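Trorkia Kit: README and review notes

Print this page | E-mail this page

Last updated: July

# Trorkia two-hand capture kit

Trorkia sells a pair of hand-held grippers, a shoulder harness and a promise that anyone can record manipulation data before lunch. We bought the kit with our own money and used it to record a small set at our Skevton studio. This file covers the data and our opinion of the hardware. The opinion takes up more room.

## What is in the set

- 50 episodes of dressing-table tidying, both hands
- one wrist video per gripper, plus one head view
- gripper opening and 6-axis pose for each hand
- a plain text note per episode, written by whoever was least tired

Total size is larger than you want on a laptop. Start with the `fjeld` split, which is the small one. The `erlow` split is everything else, including takes where the operator changed their mind halfway.

## The task

Pick up small things from the table, move them, let go. Bottles and lidded containers make up most of it. The brochure shows the grippers folding a napkin into a swan. We did not attempt the swan.
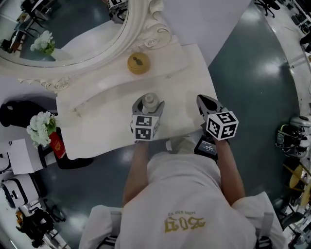
Both grippers at the vanity, left jaws on the white bottle.

## Hardware notes

**Grip.** Good on bottles, fair on lids, poor on anything flat. The jaws close with a firmness best described as sincere.

**Markers.** Each gripper wears a patterned cube. Keep them clean. Fingerprints on the black squares cost us a morning, and the troubleshooting guide suggested we buy new cubes.

**Straps.** Adjustable between too loose and slightly too tight.

**Batteries.** Trorkia says 3000 charge cycles. We have done far fewer and will report back if we are all still working here.

**Support.** Replies within 2 days, always courteous, sometimes about the right product.

## Wrist video

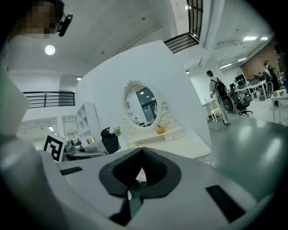

Wide lenses are the best thing in the box and the worst thing for your privacy paperwork. Point the gripper at a table and you also get the building. A wrist view can take in the oval mirror and a pumpkin on the dresser, along with a person across the floor wearing a backpack and headset, the office chair and the balcony railing overhead. Faces are pixelated in the release. Mirrors need their own pass, so check them again if you crop or brighten the video. The corners go black, and we left them that way. Cropping them out loses some of the finger, and you will want the finger.

## Known problems

- Head and wrist clocks drift on long takes. Run `align.py` first.
- The glossy floor throws back the overhead lights, which upsets some trackers.
- Episode notes use "bottle" and "small bottle" for the same bottle.

## Should you buy it?

If your task is picking things up and putting them down, yes. For fine work, borrow one first. The carry case is excellent and we use it for other things.

Contact: data desk, Skevton studio | Copyright Skevton | Back to top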